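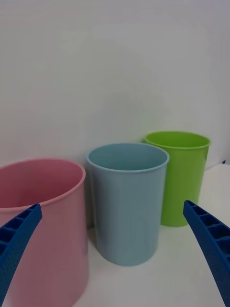

Chapter 4
Volume: How Much Fits Inside?

Pour a full glass of water into a wide soup bowl and it looks as if half of it went missing. Pour it back and the glass is full again. Young children will often insist that the tall glass holds more, and plenty of grown-ups, asked to guess, get fooled the same way. Our eyes are very good at judging height and surprisingly bad at judging width. This chapter is about fixing that with a little math, and it's one of my favorites in the book!

You already know how to find the area of a circle from Chapter 3. A cylinder is what you get when you take that circle and stretch it straight up. So the volume is the area of the base times the height:

V = π × r × r × h

Look closely at that formula. The height shows up once, but the radius shows up twice. Double the height of a cup and it holds twice as much. Double the radius and it holds four times as much – a huge difference from a change that may not look like much on a shelf.
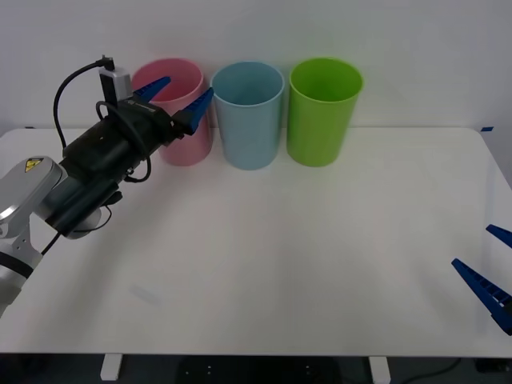 People have been working on this problem for a very long time. Anyone who sold grain, oil or milk needed a fair measure, and a measure had to hold the same amount on Friday as it did on Monday. In the market town of Hukstead, where our story problems take place, Tanko Babalola sells cooking oil by the can. His tall can has a radius of 3 centimeters and a height of 13 centimeters. His short can is only 7 centimeters high, but its radius is 5 centimeters. Which one would you rather have for the same price? Make a guess and write it in the margin before you go on. We'll work it out in Section 4.2.

Later we move up to bigger things. The rain barrel at the Heruvach school garden has to hold 273 liters, and you'll decide how wide to make it. By Section 4.5 you'll be planning a water tank that holds 2,000 liters, which takes the same formula and a bit more patience.

What you will learn
4.1 Cubes, boxes and cubic units
4.2 The volume of a cylinder
4.3 Milliliters, liters and cubic centimeters
4.4 Cups that get wider at the top
4.5 Working backward from volume to size

Before you start
You will need a ruler, a measuring jug, some water and any three containers from your kitchen. Put the containers in order by how much you think they hold, smallest first, and keep your list. You'll come back to it at the end of Section 4.3.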